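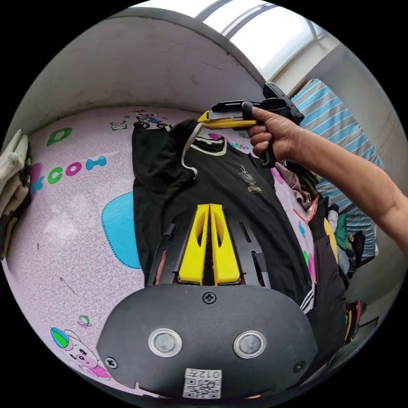 Week 5: Brackets and seeding in esports events

Read before section. Chapter on tournament formats, plus the Skumo league rules (on the course page, skip the appendix).

Single elimination
Fast, cheap to run. One bad map and you're out. Byes go to the top seeds when the field isn't a power of 2. Field of 25 = bracket of 32, so 7 byes. Do this by hand once, it will be on the midterm.

Double elim
Everybody gets a second life. Upper / lower bracket. Grand final reset: lower bracket team has to win two sets. Broadcasters hate it, no fixed end time.

Battle royale scoring
Diferent animal. No bracket, points over several lobbies. Placement + kills. Argue about the weighting:
- Barlow model: placement heavy, teams hide till late
- Dunne model: kill heavy, messy lobbies, better viewing

Worked case: Jimamex Open, 921 sign-ups, 178 through to the second stage. Who got cut and was it fair? Look at tiebreaks first. Then server region.
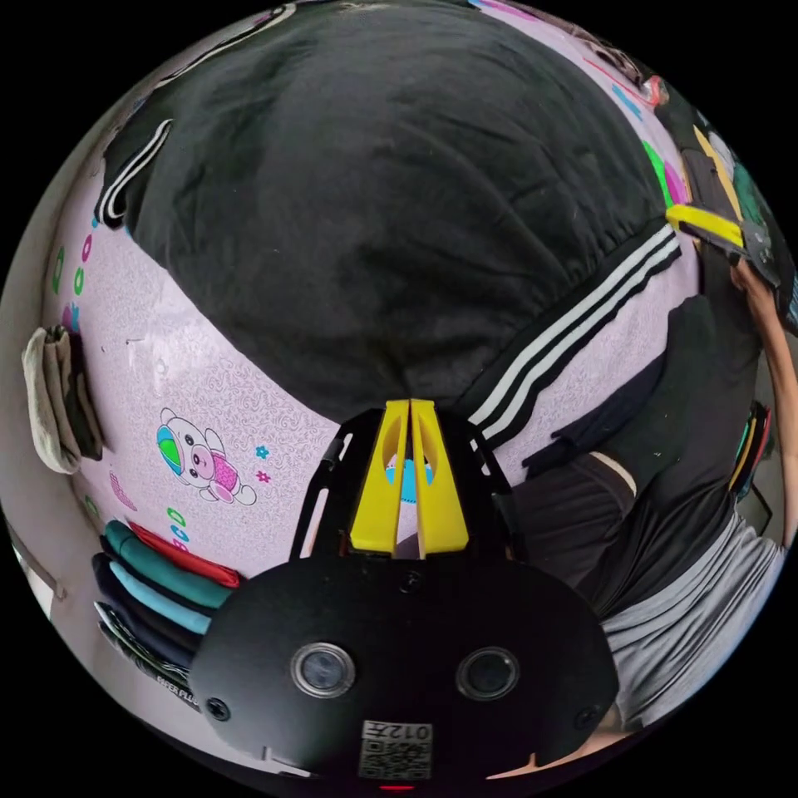 Homework

1. Draw the 25-team bracket, byes marked.
2. Rescore the Jimamex second stage under both models. Spreadsheet is fine, show the formulas
3. One paragraph: should creators get invited slots in an open event? Pick a side.

Due by 9 pm the night before section. Late ones lose a point per day, no exeptions.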